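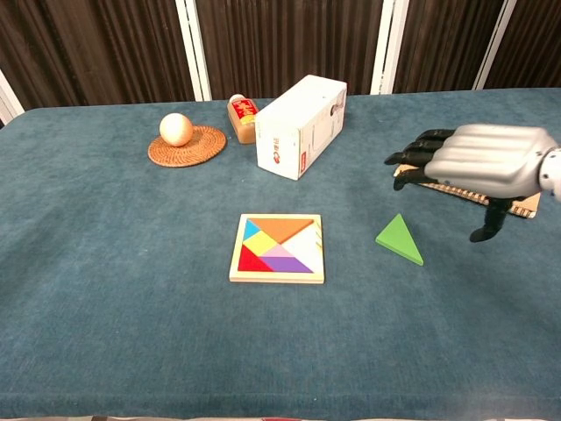 Tangram tray set: product review
Play and Learning Materials Library, published 17 August 2022

Summary

The Wendar tangram is a seven-piece puzzle supplied in a shallow square tray with a natural wood border. It was assessed for inclusion in the library's lending stock, alongside two other sets already held. The set is recommended for general loan. Borrowers who intend to use it mainly for timed activities or with large groups should read the section on storage before reserving it.

What is supplied

The set comprises the tray and the usual seven tangram pieces: two large triangles, one medium triangle, two small triangles, a square and a parallelogram. Every piece has a colour of its own. A booklet of 40 outline figures is included, arranged in order of difficulty, with solutions printed at the back. No bag or lid is provided.

The pieces arrive fitted into the tray, and it is advisable to note or photograph the arrangement before tipping them out. Adults new to tangrams are often surprised by how long it takes to restore the square without a guide. The booklet does give the solution, but on the last page and without colour.

Handling and finish

The edges are smooth and the corners have been eased slightly, so that they are comfortable to hold without spoiling the fit. The colours are even on both faces. This matters for the parallelogram, which has to be turned over to complete several of the figures, and which in cheaper sets is sometimes painted on one side only.

Pieces are thick enough to be picked up by a fingertip grip at the edges. Once a piece is seated in the tray, however, it lies almost level with its neighbours and can be difficult to lift. Users with limited hand strength found it easier to tilt the tray than to prise a piece upwards. A finger notch in one side of the border would resolve this, and the older Pedlow set in our collection has one.

The fit is close but not tight. The last piece drops into place without force provided that the other six are pushed fully home. If it does not, the fault nearly always lies with one of the small triangles, which can drift out of line when the tray is moved.

Choice of surface

The set was tried on a bare table, on a vinyl mat and on a soft cloth. On a bare table the pieces slide freely and make a fair amount of noise. The vinyl mat was quieter but tended to hold the pieces flat, so that they had to be slid to the edge before they could be picked up. A soft, slightly fuzzy cloth in one plain colour gave the best results. The pieces stayed where they were put, and the colours stood out well against the background. Patterned cloths should be avoided for users with low vision.

Coasters and small mats may be kept on the table for drinks or for setting a piece aside, but they should be moved well away from the working area. A piece laid across the edge of a woven mat will not sit flat, and small triangles are easily overlooked there.

Suitability

The manufacturer gives no upper age. The easier figures suit children who can already manage a simple inset puzzle, with an adult present. The harder ones held the interest of adults throughout a session, and the set has been used successfully with people in their 70s who wished to practise fine hand movements. Replacing a single piece in a nearly complete tray is a useful first task, and further pieces can be removed as confidence grows.

The colours help beginners considerably. Borrowers seeking a sterner test may prefer the Galindo set, which is of one colour throughout and gives no such assistance.

Storage and care

The absence of a lid is the principal weakness. The tray cannot be stored upright, and pieces will fall out if it is carried at an angle. Library copies are issued in a drawstring bag, which must be returned with the set. Pieces should be wiped with a barely damp cloth and dried at once. They should not be soaked or left on a radiator.

Sets must be checked by the borrower before return. Replacement pieces are available from Erkum, though only in packs containing both small triangles.

Assessment

Finish: very good
Fit of pieces: good
Booklet: adequate
Storage: poor
Overall: recommended for general loan

Loan period: up to 2 weeks, renewable once if no reservation has been placed.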